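Zivside SM-4 Roadside Sight Marker

Flexible delineator post for municipal intersections, driveways and crosswalk approaches

Product code: SM-4
Supplied by: Alow Traffic Products, Bendosdale
Page last revised: Friday, June 28, 2019

The SM-4 marks curb lines and corner islands that disappear under plowed snow. The post bends flat on contact with a plow blade or vehicle and returns to vertical. It is sold to city public works departments and road contractors.

Specifications

Post height: 83 inches
Base: bolt-down, 4 anchor holes
Reflective bands: 3, white
Post material: polyurethane
Color: orange or lime
Carton quantity: 20

Installation

Anchors are not included. Set the base at least one foot behind the face of the curb. Concrete and asphalt need different anchors — see the Habte anchor sheet before ordering. Posts can be removed in spring and the base left in place with the cap fitted.

Local sign and marker rules vary. Check height limits with the city engineer before placing posts inside a corner sight triangle.

Ordering

Orders for winter delivery close at the end of September. Part cartons are not shipped. Replacement bands and base caps are listed separately under SM-4 Spares.
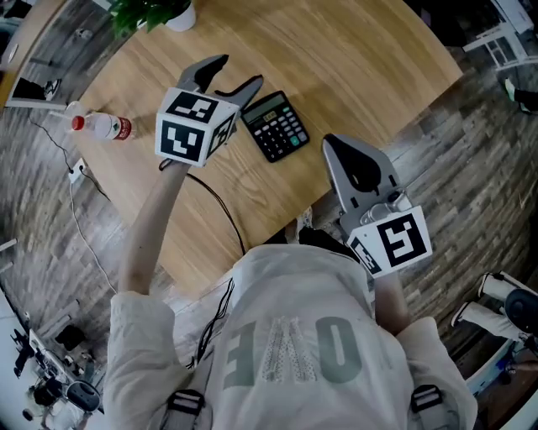
Gray hand-held grippers with marker cubes, one in each hand.

Municipal quotes: Eoin Buckley, Alow sales desk. Include the street list and surface type — concrete, asphalt or gravel — with the request.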